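Wallby Sit-Stand Desk Frame, Model 303
Set-Up Guide

Section 7: Programming the Control Box

7.1 Before you begin

The legs, crossbars and top must be fully assembled and the desk standing on its feet. Check that both leg cables are pushed into the Borell control box until the clips close. Remove loose items from the top and from the floor under it.

CAUTION: Keep hands clear of the crossbars while the desk is moving. Do not let children use the handset.

7.2 First reset

1. Plug the power cord into a grounded wall outlet. The display shows three dashes.

2. Press and hold DOWN. The desk lowers slowly to its bottom stop, then rises a short distance and halts.

3. Release DOWN. The display shows the current height in centimeters.

Note: If the display shows E2, one leg is not connected. Unplug the power cord, reseat both leg cables and repeat from step 1. 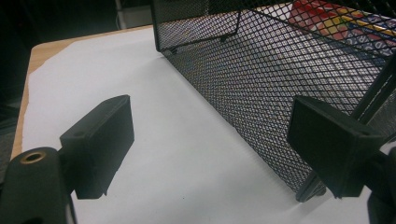 7.3 Saving a height

1. Move the desk to the height you want with UP or DOWN.

2. Press M. The display flashes.

3. Press a number key while the display is flashing. If no key is pressed within 7 seconds, nothing is saved.

To go to a saved height, press and release its number key. Any other key stops the desk.

7.4 Setting the upper limit

Set a limit if there is a shelf or window sill over the desk. The factory limit is 131 cm.

1. Raise the desk to the highest position it should reach.

2. Hold M and UP together until the handset beeps.

3. Lower the desk, then raise it again to check that it stops at the new limit.

To clear the limit, repeat the first reset (7.2).

Note: Saved heights above a new limit are erased and must be entered again.

7.5 Duty cycle

Do not run the motors for more than 2 minutes without a break. If the display shows HOT, leave the desk plugged in and wait until the height reading returns.

For use with Arruda clamp-on cable trays, see Section 8.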